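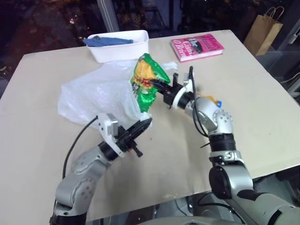
marrow_and_sons wrote:
Dragica Hodžić has read the whole proposal, annexes included, and she says the quota number everyone is shouting over isn't even binding until year three. So half the speeches in the Hernuvside assembly last week were against a thing that doesn't exist yet. Par for the course.

tollgate67 wrote:
"Isn't binding until year three" is still binding, you know. My mortgage wasn't due in year one either.

Posted 14/11/2019
quietbench wrote:
Has anyone got the split by district? The paper said 179 places for the whole region and then spent four paragraphs on the premier's facial expression.

marrow_and_sons wrote:
Anska gets 80, Landetti 67, the rest is us. Page 41 of the annex, below the table on school buses.

tollgate67 wrote:
So we get 32, and the premier went on television to say we were being "overrun." We've had bigger weddings.

Still against it, for what it's worth. Anska and Landetti voted for this plan and we didn't. If the capital can hand us people over a no vote, it can hand us anything.

pelham_r wrote:
You were fine with the capital handing us the bypass.

tollgate67 wrote:
The bypass had a hearing.

pelham_r wrote:
So did this. September, town hall, 7 pm. I had my pick of the chairs.

quietbench wrote:
Does the opt-out survive? Tillman said on the radio that a district can pay instead of taking anyone, then the other lot said that clause was dropped.

marrow_and_sons wrote:
It's in there, only renamed. It's a "solidarity contribution" now, 1,506 per place per month. I expect that's why the premier says he rejects the plan but welcomes "certain elements." That would be the element with the checkbook.

tollgate67 wrote:
See, that I could live with. Pay it and be done.

pelham_r wrote:
Out of which budget? You were on here all summer complaining about the library hours.

tollgate67 wrote:
I can complain about two things – I'm retired.

quietbench wrote:
Thanks for the page number, I'll go look. Does anyone know if the second vote is open to the public or only streamed?

marrow_and_sons wrote:
Both, but the stream had no sound last time. Go in person and bring a cushion.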